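Furkeo grippers on a two-arm bench: quick review
Posted November 22, 2022 by Gaurav Agarwal

Had these since May and kept meaning to write them up. Short version - good fingers, annoying wrist, manual is a disgrace. Long version follows, typed between test runs so forgive the mess.

Setup: a pair of small arms on the front edge of a white table, walls on the sides and back, purple cable runs. Furkeo gripper on each. Job is little wooden blocks. Pick up, move, let go, next one.

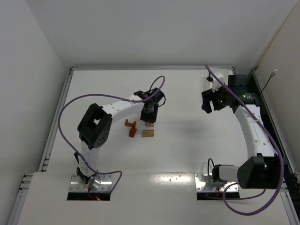
Block work, two different moments.
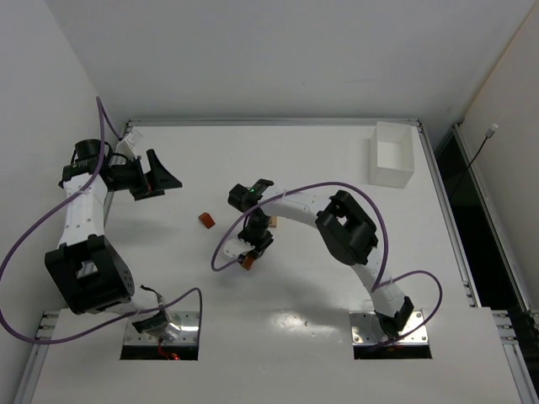
Why Furkeo. Came down to these or the Mirnholm set. Mirnholm is nicer on paper, stiffer, better finish on the machined bits. Also 800 for the pair before shipping and you have to buy their controller. No thanks. Furkeo talks to the Omuritz board I already owned. Decision made.

Fingers first. Good shape for small stuff. Pointy enough to get in next to a neighboring block without shoving it, wide enough further back that a flat block sits square. Arches are the real test for me. Straight block, any gripper can do it. An arch lying on its back gives you two stubby feet and a curve, and a lot of fingers just skate off the curve. These hold if you come in across the feet. Come in the other way and you'll be picking it up off the floor.

Closing force is adjustable in software, one slider, no units. What is 40 percent of? Don't know, manual doesn't say. I left it low and the wood hasn't got marked so far.

Speed fine. Noise fine. Bit of a whine when it holds for a long time, goes away if you let the force drop after contact. There's a setting for that, off by default, buried two menus down. Turn it on.

Now the wrist. Mounting screws are tiny and the back pair can't be reached with the motor in place. So motor off, screws in, motor back on, and hope the cable didnt get pinched. First arm took me most of an evening. Second one went quicker, knew where to swear by then. Mirnholm has a quick-release plate and I did think about it more than once.

Cabling. Give yourself more slack than you think. Mine runs up the outside of each arm in a big loop, looks untidy, works. Had it tight and neat the first week and one arm kept stopping partway through a reach with a position error. Spent ages in the logs. It was the cable pulling. Loosened it, error gone.

Repeatability is where I expected to be dissapointed and wasn't. Ran the same pick 612 times over a weekend with the overhead camera checking, 95 percent clean grabs. Most of the misses were the same fault - block slightly rotated, one finger lands on the corner, block spins off. That's partly my camera code. A friend tried the same routine with Rajan fingers on his own bench and did worse on arches, a touch better on plain rectangles. Make of that what you will, his lighting is different.

Lighting matters by the way. White table plus overhead lamp means glare, and the glare confuses the camera more than anything the gripper does. Matte sheet is on the list. Has been on the list since summer.

Two arms at once: the grippers stick out further than you'd guess from the drawings, so set your keep-out zones generous. I had a couple of finger-to-finger taps early on. No damage, one small scuff.

Things I'd want changed:
Screws you can reach.
Real units on the force slider.
Longer cable in the box.
A manual written after the product was finished, the one I got has a drawing of a different wrist.

Support answered in two days, polite, sent me a PDF which was the same manual. Second email got a proper person who knew the thing and told me about the hold setting. Ask for that kind of reply up front.

Would I buy again. Yes for blocks and similar light bits. Wouldn't trust it with anything heavy or slippery, haven't tried and don't plan to. If you're swapping grippers every day get the Mirnholm and pay up, the quick release will save your temper. If it goes on once and stays on, Furkeo is fine.

Four out of five. Would be four and a half with different screws. Will update if a finger snaps.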